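Gadport smart-glasses app – progress report for April

To: Maxine Lockyer, Condetti fund 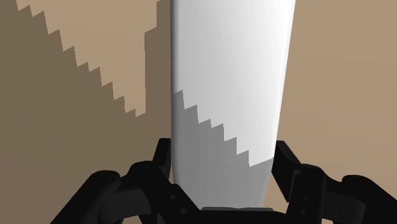
Figure 1. White rounded object above a black gripper, rendered view.

The app now reads shelf labels aloud to people with low vision. We tested it with 57 labels in the Katene store, and it read nearly 500 words without a restart. Small print is still difficult for it – this is our main open task.

Kevser Akgül has made the start menu shorter, from 63 seconds of speech to five. Paora Rakena is waiting for the second pair of glasses from Bonero. If they come by Monday, we will keep the plan as agreed. We do not ask for additional money in this period.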